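Prultari Robotics Lab
Handout 8: Setting up the stacking cell in simulation
September 2023

You've all driven the real arm by now, so today is the fun part: building its twin from scratch and making it stack cubes! Get this setup right and everything in the Wimano assignment becomes much easier to debug.

Before you start
Pull the latest Delex scene files and open the stacking template. Work on a copy. If the arm loads lying flat on the table, your joint defaults are from the January release, so update them and reload.

1. Place the base
Snap the pedestal to the table surface, toward the back and centered. Check it from the side view as well (a base floating 2 mm up looks perfectly fine from the front, and then every grasp comes out high). Lock it once it's down.

2. Load the objects
The small cubes all share one mesh, so change colors in the material tab only. The big yellow box is a fixed body. Leave its mass at zero, or it'll slide the first time the hand brushes it.

3. Set the gripper
Start with a closing force of 8 N. Too much and the cube shoots out sideways, which is great to watch once. Run the open/close test a few times before you add any arm motion.

4. Check the stack pose
Step the Abdel Hamid routine one waypoint at a time and pause at waypoint 390, just before release. Turn the view until you can see where the purple cube meets the cyan one. The hand should point down at the table, with the fingers still closed. Any gap or overlap goes in your log, along with the base height.
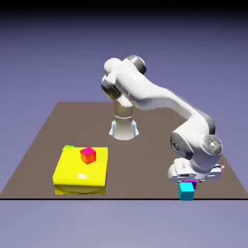
5. Release and retreat
Open the fingers fully, wait 200 ms, then lift straight up. Do not let the planner take a shortcut here! A diagonal exit drags the top cube with it.

If the cubes jitter
Halve the time step first. Friction comes second, and please change one value per run. Save your scene and log in the same folder before you leave the lab.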